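양손 로봇핸드 집기 제어 세팅 정리 (Flusero + Brinel)
12월 / 글쓴이: 제어노트

급하게 적음. 빵 모형을 그릇이랑 접시 사이에서 다루는 작업 기준. Flusero 설치는 끝났다고 치고 시작.

1. 헤드 카메라 먼저
그릇, 접시, 바구니가 한 화면에 다 잡혀야 됨. 식탁보는 초록 단색. 주름은 좀 있어도 마스크에 영향 없었음. 뒤는 검은 천으로 막기.

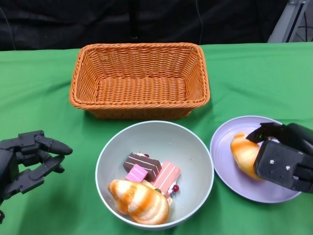
인식 노드 켜고 클래스 이름 확인. 크루아상이랑 케이크 조각이 겹치면 마스크가 하나로 붙는 경우 있음. 그럴땐 split_min을 700으로. 더 내리면 크루아상 결 하나하나가 따로 잡힌다. 바구니는 장애물로만 등록하고 목표에서 제외.

2. 손목 카메라 보정
헤드만 믿으면 그릇 안쪽 깊이가 틀어짐. 손목 영상은 Brinel로 받아서 시간 맞추기. 버퍼는 4프레임. 뒤쪽 작업장까지 다 들어오니까 ROI를 식탁보 안으로 꼭 자를것. 손가락이 그릇 테두리를 가리는 구간은 self-mask 켜기.

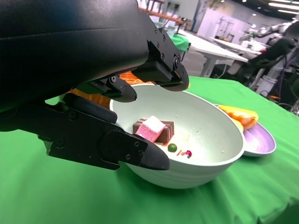 3. 접근 경로
오른손만 planner에 물리고 왼손은 hold. 왼손 대기 위치는 그릇에서 떨어뜨려 놓기. 충돌 여유 44mm. 접시가 그릇 바로 옆이라 여유를 더 주면 경로가 안 나옴. 손끝은 테두리 위로 넘겨서 진입, 옆에서 밀고 들어가면 그릇이 밀린다.

로그에 744번 에러 뜨면 손가락 관절 한계 초과. 손목 각도만 바꿔서 재계획하면 대부분 풀림. 안 풀리면 접근 방향 후보를 늘리고 다시 돌려보새요.

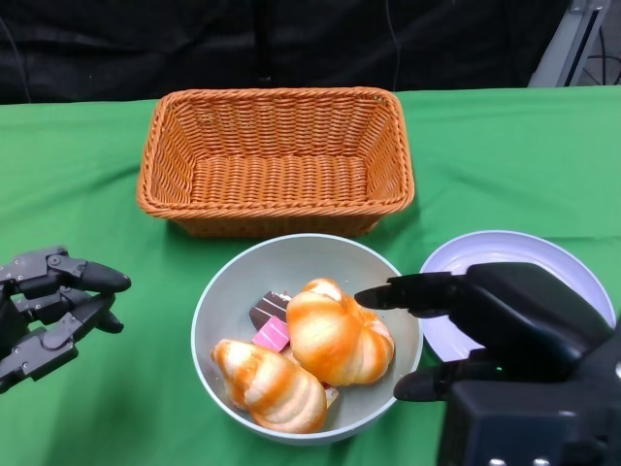
그릇 오른쪽 테두리 위의 오른손 손끝, 왼손은 반대편

설정 파일은 꼭 백업. 나는 한번 덮어써서 처음부터 다시 했음.

관련 글
- Tina 로그 뷰어 설치
- Kusuma 그리퍼 드라이버 업데이트 메모
- Brinel 타임스탬프 밀림 잡기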